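Skesari household chores project
Second progress report to the Hostia fund
March 26, 2019

1. Where we are

The question you asked us to answer when the grant was agreed was a simple one. Can a machine that can be bought today do ordinary household and shop-floor chores well enough to be left alone with them? Our answer at the end of the second period is no for most chores, nearly for two or three, and yes for one, provided the room is arranged to suit the machine.

We have kept to the four chores named in the proposal: putting small items away in their places, clearing a table after a meal, folding towels, and restocking a shop shelf. The first report, sent in December, covered only the set-up of the benches and the first trials of putting away. This one covers all four, though the folding work started late and there is less to say about it.

The part of the work plan that has changed is the order. We had meant to do clearing a table before sorting and putting away. We swapped them when we saw how many of the failures in clearing came down to one basic fault, which was that the arm did not end up quite where it thought it was. It made more sense to go back to plain blocks until that was dealt with.

2. Putting small items away

This is the chore we know most about. In a home it means toys into a box, pens into a pot, cutlery into the right part of the drawer. In a shop it is returns going back to their bays. For the trials we cut it down to its simplest form: pick up a light object from one marked cell on the table and set it down inside another.

We ran 700 trials in the period. The object finished inside the correct cell in 547 of them. A trial counts as a failure if any part of the object lies over the tape, even if a person would call it good enough. We chose the strict rule on purpose, as a drawer divider is not forgiving either.

The failures fall into a few kinds. The most common is a poor grip, where the fingers close on a corner and the block turns as it is lifted. After that come blocks set down in the right cell but over the line, and then blocks knocked by the gripper on its way to a different one. Dropped blocks were rare. Foam is easy to hold, and we do not expect that result to carry over to a glass or a wet spoon.

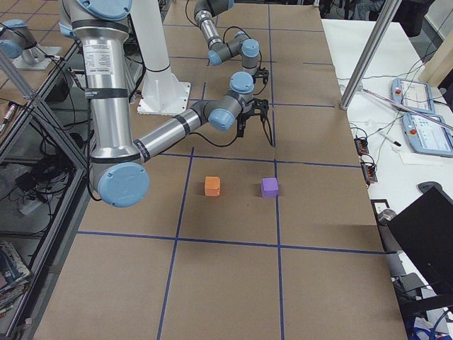

Spacing matters more than we had allowed for. When two blocks stand well apart the arm has room to come down between them with its fingers open, and neighbouring blocks are seldom touched. When they are close together the open fingers need more room than there is. A child picking up bricks pushes one aside without thinking and takes the other. Our arm has to be told that pushing is allowed, and so far we have not found a way of telling it that does not also make it careless elsewhere.

Colour has given less trouble than expected. Bright blocks on brown paper are easy to find under our lights. We tried a short run with the blinds up on a sunny afternoon and the results were plainly worse, with long shadows being taken for part of the object. We have not counted that run in the figures above. It belongs with the work on lighting planned for the next period.

The paper covering has been a cheap and useful choice. It can be marked, taped and thrown away, and when a layout changes it takes minutes to lay a new sheet. The tape lifts at the corners after heavy use and has to be pressed down again.

3. Using two arms

The proposal said we would find out whether a second arm is worth its cost. For putting away, it is not. One arm working alone was steadier, and the time saved by having two was mostly lost in making each wait for the other to get out of the way. The programs that keep them apart are cautious, as they should be, and the result is a good deal of standing still.

For folding it is a different matter. We could not get a towel flat with one gripper in any way that would be of use in a home. With two, holding neighbouring corners, the towel can be lifted, shaken and laid down. We therefore intend to keep both arms on the project, but use the second only where a person would need a second hand.

4. Clearing a table

We did 87 trials here, all with plastic cups, plates and bowls and no food on them. The arms can stack bowls of the same size. They can move a cup from the table to a tray if it is standing upright. They cannot yet cope with a cup on its side, a plate with a fork lying across it, or a paper napkin in any state.

We would ask you to be careful in quoting any figure for this chore. The tables we laid were neat ones, set out by people who knew what the arms could manage. A table after a real family breakfast would beat the system within the first few objects. The work in the next period will use tables laid by people outside the team, who will be told only to leave things as they would at home.

Time is the other weak point. A person clears a small table in less time than it takes the system to look at it and decide on the first object. We do not think this rules the machine out. If it does the job while the household is at work, slowness is no great harm. A café would see it otherwise.

5. Folding towels

Folding began only in the last weeks of the period. The Tolel software we had planned to use for finding cloth corners did not suit our cameras and needed changes, which held us up. It now runs. Corners are found reliably when the towel lies spread out and poorly when it is in a heap, and from a laundry basket it is always in a heap.

We have folded hand towels in half and in quarters from a flat start. The edges do not meet neatly. Bath towels are too large for the reach of the arms on the present table, and we have put them aside. No count is given here because the method changed several times and the trials cannot be fairly added together.

6. Restocking a shelf

The trials at the Pîrvu shop were done outside opening hours, on one bay, with boxed goods only. This is the chore to which we would answer yes. Boxes are square, they come in known sizes, and the shelf is always in the same place. Over 30 evenings the arm filled the front row of the bay as asked, and staff stepped in mainly when a delivery carton had been opened badly and the flaps were in the way.

There are limits. Someone still has to bring the carton, open it and set it down in the marked spot. Staff told us that those are the tiring parts of the job and that placing boxes on the shelf is the part they mind least. We think this should be taken seriously in deciding what to work on next. A machine that takes over the light end of a chore and leaves the heavy end has not saved much labour.

Bags, tubs and anything hanging on a hook were not tried.

7. Problems and changes

Staff time went over plan on the putting-away trials and under plan on folding. The total is unchanged.

Cables have been a steady nuisance. The lead to a gripper can catch when the wrist turns a long way round, and we lost several sessions to a loose connector before the cause was found. All connectors are now checked before the first run of the day. In a home nobody would do that check, so the point goes on our list of things that stand between a working bench and a working product.

Setting up remains slow. Each new layout means teaching positions by hand on the pendant, and an experienced member of the team needs most of a morning for it. If the table is bumped the work has to be done again. We are trying a method by which the arm finds the table for itself from marks on the surface. Early results are fair. If it holds up, it will do more for the everyday use of these machines than any gain in gripping.

There were no injuries. The emergency stop was used several times as a precaution, in most cases when an arm was heading for a bowl it had misjudged.

8. Plans for the next period

Putting away: move from foam blocks to real household items, beginning with cutlery, pens and small toys, and keep the same strict rule for counting a success. Repeat part of the work in changing daylight.

Clearing: tables laid by outsiders, with some food left on the plates.

Folding: hand towels from a heap. If this is not working by the middle of the period we will say so and propose that the remaining time goes to shelves.

Restocking: a second bay at Pîrvu with mixed box sizes, and a first attempt at opened cartons set down anywhere within reach.

9. What we ask of you

We need your agreement to the changed order of work described in section 1, and to moving the money set aside for a larger table into staff time for the daylight trials. The larger table was meant for bath towels, and we see no reason to buy it until hand towels are going well. No further funds are requested.

The trial records for sections 2 and 4 can be sent on request. Those from the shop contain stock details and will need Pîrvu's consent first.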